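2019-09-18

Evening tidy, living room. Quick notes before I forget, mostly for Roya but anyone's welcome to them.

Start with the washing, not the sofa. Chairs collect things. Anything draped goes in the basket first, then you can see what's left. Cushions after – plump, turn, push right back. Ours is the Stokunska and the light covers show every crumb, so hand brush along the seams before the floor gets done. Never after. I've done it after.
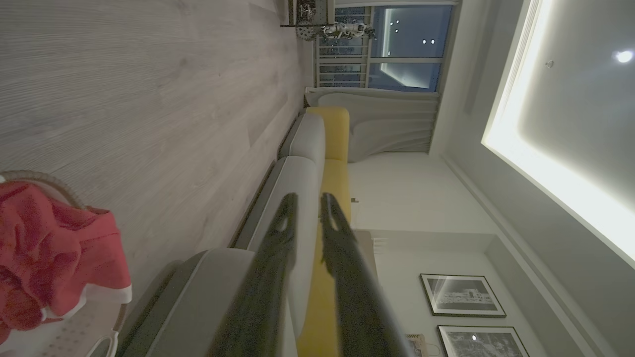

Grey and yellow sofa, grey cushions on the floor side. Red cloth still on the chair.

Basket tips. Get one with holes, things breathe. Whites at the bottom, colours on top, and take the reds out agian before it goes anywhere near the machine. Don't fill past the rim. If it's over the rim it's two loads, sorry. A Virnudgate basket costs next to nothing and ours has been going since March.

Wipe it round the inside now and then with a damp cloth. Fluff gets stuck in the holes – old toothbrush.

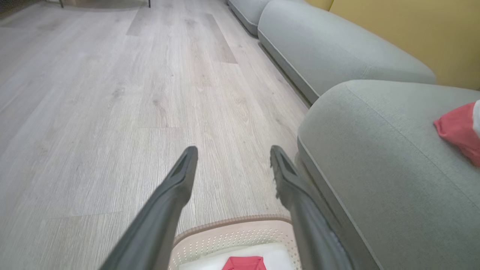 Roya Rostami: I'd never put a red thing on a white one, even for five minutes. Two baskets, one each, end of argument. And a damp cloth won't shift the fluff, you want it dry.

Fair. Dry then. Still only got room for one basket.

Floor. Sweep with the planks, along the seams, so the dirt doesn't sit in the joins. Mop nearly dry, wring it twice. Small squirt of Bratach in the bucket, no more or it dries streaky and you'll see it as soon as the lights are on. Lift mats, don't go round them.

Curtains last. Sheers want a cool wash, 2 at a time at most, and hang them back up damp so the pleats drop by themselves. No iron. Shake them first, windows open if its not raining.

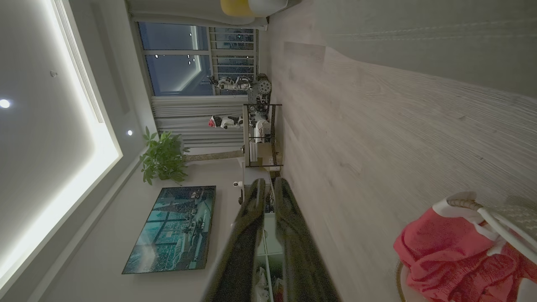

**SHELVES & DISPLAY BITS**

Metal racks: dust top down, soft paintbrush for the joints. Figures and models come off one by one, wipe, back on. Things standing by the curtain want a hand's width of gap or the hem catches them. Felt pads under anything heavy – I got a bag of 77 and have used some 2 dozen.

Lights and vents: long duster, slats first, then the cove. Switch off before you start. Do the floor underneath again after, quick sweep.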